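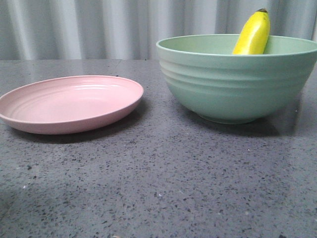
Paper and pencil notes, March 2026

The Gurnska coloring pad has changed paper stock. Pads from the new run have a gray bar on the back cover under the page count; older pads have no bar. The drawings are the same, and so is the page order. The paper behaves differently enough that a color chart made on the old stock should be redone before it is used with a new pad.

Surface

The old sheet had a visible tooth on the front and a smoother back. The new one is closer to even on both sides. Wax pencils fill the grain sooner, and the sheet stops taking pigment after four light layers. A fifth layer slides and leaves shiny patches, mostly in the dark blues and browns. Oil-based pencils go on a little longer before this happens. Pressure matters more than brand here. Keep the first two layers light enough that the paper still shows through, and change the direction of the stroke between them.

Pencils used

The swatches were made with the Nusum 40 set and a few open-stock pencils from Predia. The Nusum cores are hard and hold a point well, which suits the small border patterns at the front of the pad. They are weak in the pale yellows. The Predia pencils are softer and cover better, but they shed crumbs on the new paper. Brush the crumbs off with a dry makeup brush. A hand wiped across the page will drag them into the white areas, and the dark ones do not erase cleanly.

Making a chart

Rule a grid on a spare sheet from the back of the pad. Fill each box from heavy at the left to light at the right, and write the pencil number below it in hard graphite. Leave an empty row under each color family for mixes. Readers who want every two-color mix of the larger Van der Linden range have asked whether a full chart is practical. One subscriber sent in a grid with 1188 boxes, spread over several sheets and kept in a ring binder. For most pages in this pad a chart of single colors plus a short row of mixes is enough.

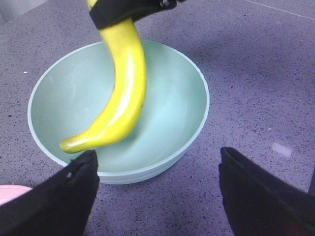 Banana and bowl.

Yellow over other colors

Yellow is the color most affected by the change of stock. On the old paper it could be laid over a light green and still shift the green toward lime. On the new paper the top layer barely registers. Put the yellow down first, then add the green or brown in short strokes and finish with another pass of yellow. For shadows on a yellow area, a light ochre gives a cleaner result than gray. Colorless blenders work, but they use up the remaining tooth, so nothing should be planned on top of them.

Markers

Alcohol markers bleed through both stocks. Water-based fiber tips do not bleed through the new sheet, though they pill it if the same spot is gone over while wet. Put a loose sheet of card behind the page in either case.

Gel pens were not tested on the new run. Swatches of white and metallic gel over wax pencil will be in the next issue, together with the corrected number list for the Predia grays.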